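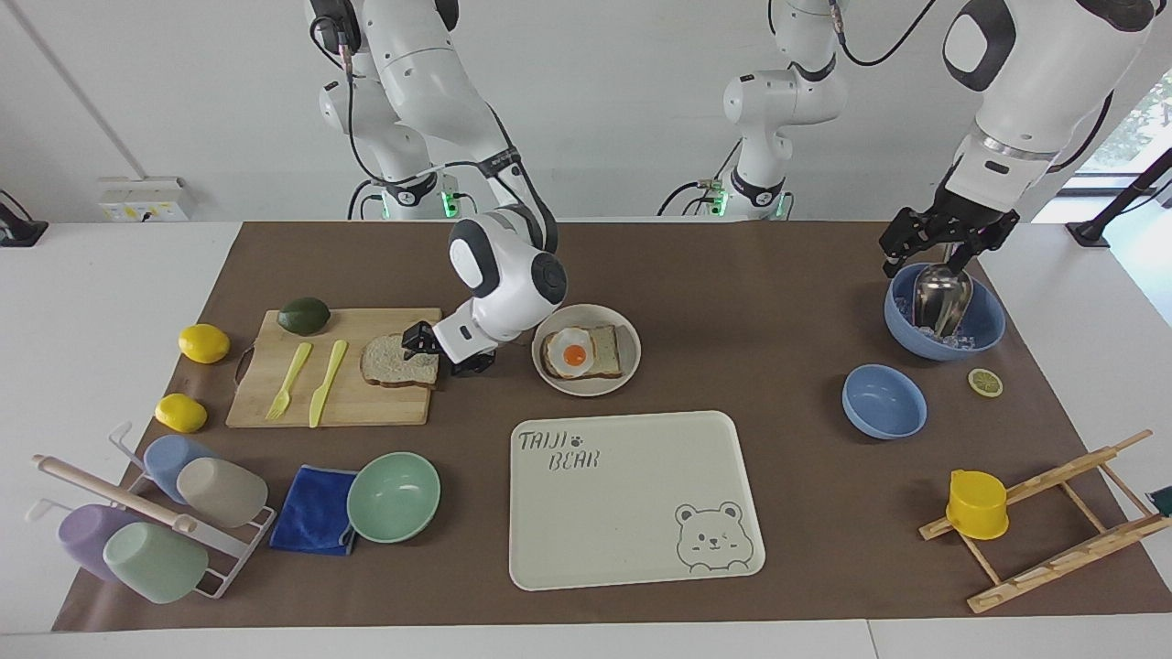 I have wanted a paper pendant lamp over my table since I moved into this apartment, and last Thursday I finally hung one! It's the Maihi, the big one, by a small studio called Trikero, and I have been staring up at it ever since like it's a full moon somebody tied to my ceiling.

A little background for anyone who hasn't been following the Great Lamp Hunt. My ceiling is high, my walls are a cold sort of white, and the fixture that came with the place was a flat glass disk that made everybody look seasick. I tried a floor lamp first (fine, but I kept kicking it). Then I had two clip-on spots, which lit up the bookcase beautifully and left my dinner guests in the dark. What I needed was something large and soft, right in the middle of the room.

The Maihi is folded, and that's what got me. Most paper shades are stretched over wire rings, but this one is pleated all the way around, so the light comes through in stripes. Where the folds overlap it goes a deep, almost apricot color, and between them it's very pale. I didn't see any of that in the catalog picture, where it just looks like a nice white ball. In the evening the stripes land on the ceiling too, very faintly, and if a window is open they drift back and forth. I could watch that for hours. I have watched that for hours.

It measures 76 centimeters across, and yes, I cut a circle out of newspaper first and taped it to a broomstick to see whether it would swallow the room. Do this! Mine looked enormous as newspaper and just right as a lamp, I think because you can sort of see into it. I'd hang it lower than you expect. I started with it way up near the ceiling and it looked like it was trying to leave, so I let out another 20 centimeters of cord and it settled right down.

The cord is its own small joy. You can order it in plain white, but I went for the twisted one in a mustardy yellow that Trikero calls Irkisness (no idea, but I love saying it). It comes longer than you need and you knot up the extra yourself. My first knot was a lump. My fourth one is pretty good.

Now the bulb, and here I got picky. I started with a 1000 lumen bulb, thinking a shade that size would soak up a lot of light, and it was way too much for supper. You could see the bulb as a hard bright dot through the pleats. I've switched to a frosted one at half that, warm white, on a dimmer, and the dot is gone. The whole shade glows now, all the way down to the bottom edge.

I did look hard at the Jiltolon before I decided, the one with the smoked glass bells, and I still think it's gorgeous. It's a moodier lamp, though, and it throws all its light straight down, which would have left my poor walls as gray as ever. It was also $387 before shipping, and I'd have been scared of it every time I carried a ladder through the room.

Dusting I can't report on yet. The leaflet says a soft, dry brush, working down along each fold, and I've already picked out a fat makeup brush for the job. There are a lot of folds.

Next up is the hallway, where I have one bare socket, a low ceiling and a very bad idea involving a colander.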